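**Zedell to replace compression couplings across Trastavbridge cold-water network**

Trastavbridge, August 17, 2024 – Zedell, the building water services contractor, has been appointed to renew the cold-water distribution pipework at the Skidach estate in Trastavbridge. Work on site begins in September. The contract covers the rising mains, the horizontal branches at each landing, the isolating valves and the connections to individual dwellings. It does not cover hot water, heating or drainage.

The existing pipework was installed when the estate was built and has been altered many times. Copper, galvanised steel and two types of plastic pipe are in use, often on the same riser. Where these materials meet, they were joined with compression couplings of differing make and age. A condition survey by the engineering practice Polishchuk found that most recorded leaks began at these couplings and that the pipe on either side was generally sound. The practice also found galvanic corrosion at several joints between steel and copper where no insulating fitting had been used.

Zedell will remove the mixed-material risers and install a single type of pipe from the plant room to the stop valve in each home. Joints will be made by heat fusion. Each fused joint will be marked with the date and the operative's number, and both will be entered in the joint register handed over at completion.

"The survey gave us a clear picture of where the system was failing," said Yaryna Stetsiuk, contracts manager at Zedell. "Changing the couplings alone would have been quicker, but it would have left steel in the risers, and the steel is what is putting rust into people's water. The client chose to take it out."

**Scope of works**

The main elements of the contract are as follows:

- removal of existing cold-water risers and landing branches
- installation of new risers, clipped and supported at the spacing set out in the specification
- a new isolating valve at every landing, accessible without tools
- a new stop valve, check valve and drain point at each dwelling
- thermal insulation to all pipework in ducts, with a continuous vapour barrier
- pressure testing, flushing, disinfection and sampling
- making good to duct walls, including fire stopping at floor penetrations

The booster pumps in the plant room were renewed under an earlier contract and will be kept. Their control settings will be checked once the first riser is in service, as the new pipe has a smoother bore than the old steel and a lower pressure loss for the same flow. Polishchuk expects the set point to be reduced as a result. The final figure will be decided from readings taken on the top landing during the morning peak.

**Order of work**

Risers will be renewed one at a time. On each, the new pipe will be installed and tested beside the old one before any home is transferred. Residents will therefore stay on the existing supply until the day of their own changeover, when the water to their home will be off for about 2 hours. Written notice will be given 7 days beforehand, with a reminder card on the day before.

Two of the ducts are too narrow to hold both pipes. On these risers a temporary surface-run supply will be fixed in the stairwell, insulated and boxed in, and will be disinfected to the same standard as the permanent work. It will be removed once sampling results for the new riser have been accepted.
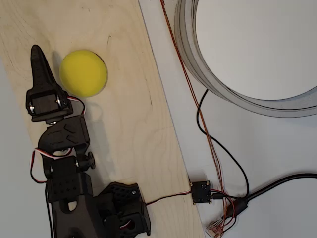

Access to dwellings will be needed twice: once for a short survey of the entry point, and once for the changeover. Zedell's resident liaison officer, Siu-fong Tseng, will arrange both visits and will hold a drop-in session in the ground-floor meeting room before each riser starts. Residents who use medical equipment needing a water supply, or who cannot be without water for other reasons, are asked to contact her before their survey visit so that a temporary supply can be arranged.

"Most of the calls I expect will be about the kitchen cupboard," said Siu-fong Tseng. "We need it clear to reach the stop valve. If somebody can't clear it, they should tell us and we will do it with them on the morning."

**Testing and water quality**

Each riser will be tested in sections before insulation is fitted. Plastic pipe expands under pressure, and a simple hold test can give a misleading drop in the first period. The specification therefore calls for a staged test: the section is raised to test pressure and topped up, left to settle, then lowered and held while readings are logged. A section that falls outside the permitted loss will be inspected joint by joint and the whole test repeated from the start.

After testing, each riser will be flushed until clear, disinfected, flushed again and left to stand before samples are taken. Samples will be drawn from the base of the riser, the top landing and a middle landing chosen by the engineer, and sent to an independent laboratory. No dwelling will be connected until results have been received in writing.

Suleiman Ibrahim, the project engineer at Polishchuk, will witness the pressure tests and countersign the records. "The point I watch for is the gap between flushing and handover," he said. "If a new riser stands full for too long with nobody drawing from it, the sample no longer tells you much. The programme has a limit on that period – if it is passed, the flushing and sampling are done again."

**Lead and dead legs**

The survey recorded a small number of short lead tails at the entry to ground-floor homes. All will be cut out. It also identified capped branches left over from former communal laundries, in which water can stand for long periods. These will be removed back to the tee, and the tee itself will be replaced with straight pipe.

Ceiling and duct panels disturbed by the work have been checked for asbestos. Where it was found, removal will be carried out by a licensed contractor before Zedell enters the duct, and a clearance certificate will be posted at the landing.

**Noise and working hours**

Core drilling will be limited to the middle of the day on weekdays. Holes are to be formed up to 50 mm oversize where a sleeve and fire collar are required. Dust extraction will be used at the drill, and landings will be swept at the end of each shift. There will be no weekend work inside the blocks except in an emergency.

**Records**

On completion the client will receive as-fitted drawings, the joint register, test and disinfection certificates, laboratory results and a valve schedule. Each landing valve will carry an engraved label matching the schedule. Matvii Polishchuk, director of the engineering practice, said the valve schedule was a firm requirement. "On the present system, isolating one leak can mean shutting down the whole block," he said. "With a valve on each landing, and a drawing that agrees with it, the duty plumber can shut down that landing only."

The defects period will run from the date the last riser is accepted. During this time Zedell will attend reported leaks on the new pipework and will return to inspect the supports and fire stopping on every riser.

**Notes to editors**

Zedell designs, installs and maintains cold-water and drainage systems in residential and public buildings. Polishchuk is a building services engineering practice advising owners of occupied housing.

Press enquiries: Odette Carré, communications, Zedell. Drawings of the riser arrangement are available on request. Site visits can be arranged once work on the first riser is under way – visitors will need safety footwear and must sign in at the site office.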